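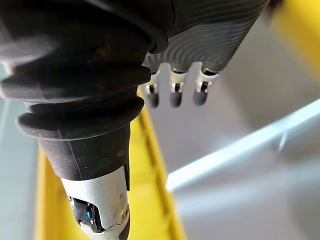 Grerkby has one road in, one road out and a harbour that floods twice a day. For the first few hours of Gullville 2 you will see a lot of all three. The sequel to the small, slightly awkward town game of four years ago opens with your delivery van stuck on the wrong side of the causeway, a crate of eels in the back, and a timer counting down until the tide comes in. It is a better opening than anything in the original, which began with a forty-minute tutorial about painting fences.

The first Gullville did well enough on word of mouth. It was a management game in which you ran a seaside parish, kept the shops open and tried to stop the gulls from driving visitors away. It had charm, but the money side fell apart once you owned a chip shop, and most players stopped there. Ebihara, the studio behind both games, kept patching it for a year and then went quiet.

Gullville 2 keeps the gulls and rebuilds nearly everything else. The main change is that you are now a resident with a job. You walk the streets, talk to shopkeepers, drive the van and cast your vote at town meetings along with everybody else. Decisions that used to be made from a menu have to be argued for. If you want a new sea wall, you need to find the people who would pay for it and the people whose view it would spoil, and then turn up on the night.

Hiwot Shiferaw, the lead designer, told me the team tried it both ways for a long time. "We had a version where you could still zoom out and place buildings," she said. "Everyone who tested it zoomed out and stayed out. They never met anybody. So we took it away, and the complaints were terrible for a month, and then they stopped."

I can see why there were complaints. Walking everywhere is slow, and the bicycle does not arrive until you have finished the Grurent chapter, a long run of errands for the ferry company of that name. Some of these errands are good. One has you settling a dispute over a mooring by reading through old parish letters, and the answer changes depending on which letters you bother to find. Others are plain fetching and carrying, and there are too many of them between the second and third meetings.

The tide is the best new idea. It runs on its own clock, and the lower half of the town changes with it. At low water there are paths across the mud, stalls on the slipway and a pub cellar you can get into from the beach. At high water the same streets are used by boats. Miss the turn and you can be left on the wrong side with a job half done. The game never fails you for this, but people remember when you are late, and the baker will stop holding bread back.

Online play has had the biggest overhaul. Up to 12 players can share a town, each with a house and a trade, and the meetings become properly tense when the other votes belong to real people. I spent three evenings in a shared Grerkby with strangers and saw a harbour tax brought in, scrapped and brought in again. The servers held up well apart from one evening when gulls stopped loading. Text chat is limited to 200 characters a message, a sensible limit when ten people want to speak about drains.

There is plenty to collect, for those who like that. The museum has room for 1,572 objects, from bottle tops to a complete lifeboat, and many only wash up in certain weather. I had found 200 by the time the credits rolled and did not feel pushed to find the rest. Nothing in the collection can be bought with real money, and Ebihara says that will stay the case.

Problems remain. The camera struggles indoors, particularly in the narrow shops on the hill, and the van handles badly on wet cobbles in a way that does not seem deliberate. The journal is still poor. It lists every conversation you have had in the order you had them, with no way to sort by person, and late in the game I was keeping notes on paper. On the older consoles, loading a save during a storm took long enough to make tea.

The writing carries it through most of this. Characters have opinions about one another that have nothing to do with you, and they change them. The two sisters who run the chandlery fell out in my game over a vote I had missed — I only found out when one of them moved her half of the stock across the street. They were still not speaking in November, game time, when I left them to it and started a second town.

Gullville 2 is out on 15th December for PC and consoles, with online towns open from the same morning. Saves from the first game do not carry over, though if you have one on the same machine your old chip shop appears on the seafront, boarded up.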